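Killetti Quilted Bed Comforter, Model 3179
Cream ground, teddy bear and flower print
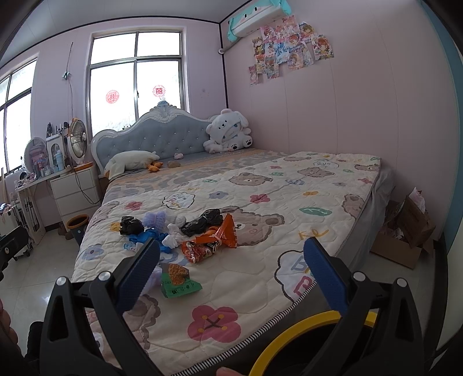 Product summary

The 3179 is a quilted comforter for large beds, used as the top layer over a sheet. The face fabric carries an all-over print on cream: brown teddy bear faces, pink and purple flowers, green leaves and speech bubbles lettered "Biu~" and "aiu~". It is sold as a single piece. Sheets, pillows, plush toys and the headboard are not included.

The comforter is distributed by Gedemgate and stocked at the Gashaw and Prament stores. Stock in other prints is listed under separate model numbers and may differ in fill and binding.

Specifications

Model: 3179
Type: quilted comforter, single piece
Ground color: cream
Print: bear faces, flowers, leaves, speech bubbles, letters
Face fabric: cotton, plain weave
Back fabric: cotton, plain weave, undyed
Fill: polyester fiber, bonded sheet
Fill weight: 1000 g
Quilting: machine stitched, through all layers
Edge: self binding, double row of stitching
Closure: none
Maximum iron setting: medium, face fabric only
Warranty: 7 months, seams and binding

Construction

The three layers are stitched together across the full area, so the fill cannot migrate to one end during washing. Stitch lines are locked at both ends. The binding is cut from the face fabric and folded over the raw edge before the second row of stitching is applied.

The print is applied to the face fabric before quilting. Motifs near the edge are cut by the binding at different points from piece to piece. Print position is not matched between two comforters from the same batch, and requests for a matched pair cannot be filled.

Fill weight is measured before assembly. Finished weight is higher and varies with the fabric lot.

Fitting to the bed

Center the comforter on the mattress before pulling the sides down. Where the bed has an upholstered headboard, fold the top edge back far enough to leave the sheet exposed at the pillow end. Pillows and plush toys can then sit against the headboard without pressing on the quilting. Large stuffed toys left on the quilted area flatten the fill under them. Shake the comforter out after they are removed.

There are no corner ties or loops. The 3179 is not intended for use inside a duvet cover, and the edge has no attachment points for one.

Use as a sorting surface

Many beds are also used for sorting shopping and small household items. Before placing items on the 3179, note the following.

Plastic bags: no effect on the print when empty and dry. Check the bottom of each bag for liquid.
Snack wrappers: oil from opened packages will mark the cream ground. Treat the mark before machine washing.
Bottles: lay down only when the cap is closed. The quilted surface is uneven and an upright bottle will tip.
Mesh articles: lift straight up. Dragging open mesh across the stitch lines can pull a thread.
Tissues: remove before washing. Fragments collect along the quilting and are slow to pick out.

Clear all loose items before folding. Small articles are easily rolled into the layers and carried into the wash.

Washing

Shake outdoors or over a hard floor. Machine wash alone, front-loading drum, gentle cycle, mild liquid detergent. Do not use chlorine bleach. Do not dry clean. The drum must be large enough for the comforter to turn freely when wet.

Tumble dry on low for 60 minutes, then stop, turn the comforter over and run a second cycle if the center is still damp. Line drying is acceptable. Hang over two parallel lines to spread the weight. Extended drying in direct sun will fade the pink and purple inks ahead of the brown.

Storage

Fold in thirds lengthwise and then in half. Store in a breathable bag. Vacuum bags reduce loft permanently and void the warranty. For items put away from July onward, air for one day before returning them to the bed.

Ordering and returns

Quote model 3179 and the print name when ordering. Unwashed comforters can be returned to the store of purchase with the sewn label attached. Warranty claims require a photo of the affected seam and the lot code printed on the back of the label. Slight variation in the cream ground between lots is normal and is not covered.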